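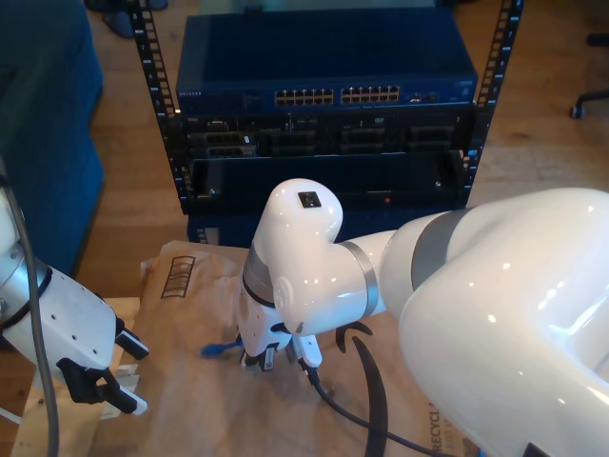 *Two arms at the rack station, with an Ethernet cable connector on the packing paper between the grippers.*

**Clostico and Idurico open a program for teaching robots network cabling by hand**

SAAVEDRA, February. Clostico and Idurico are launching Custside, a joint program in which people who cable racks for a living teach a pair of robot arms to do the same job. No one writes motion code. An operator holds a pair of lightweight leader arms, the robot follows along in real time, and every movement is saved as a demonstration the robot can learn from.

The first task will be familiar to anyone who has worked in a server room: pick up a patch cable, turn the connector the right way around, find the port and push until it clicks. People do it while talking about lunch. For a robot it's a wonderful challenge, full of small corrections, with a cable that bends differently every time it is lifted.

Custside begins with 12 operators, all of them working technicians, and a goal of 160 recorded demonstrations per operator. Each one gets a full morning on the leader arms before any recording starts. The early practice sessions have been a joy to watch! Technicians who had never touched a robot were passing a connector from one gripper to the other before their first coffee break, and several asked to stay on and try again.

Operators can also teach by direct guidance, taking hold of an arm and moving it through the motion themselves. Clostico expects this to be most useful for the last stretch in front of the port, where a slight tilt of the wrist matters a great deal. Remote control will be used for the longer moves, such as reaching across the table and handing over a cable.

Missed grabs and second attempts stay in the recordings. The team wants the robot to see how a person recovers when a connector slips, and the technicians are very good at that (they've had years of practice in tight cabinets).

The work stations are deliberately ordinary, with a rack, a table and whatever packing material the last delivery came in. Idurico built the recording software and will handle review of the sessions. Clostico is supplying the arms and hosting the program at its Saavedra office.

Recording runs for 13 weeks. Unplugging and rerouting cables will be added in the second half, once the plug-in task is complete. Technicians who would like to take part in a later round can apply through either company.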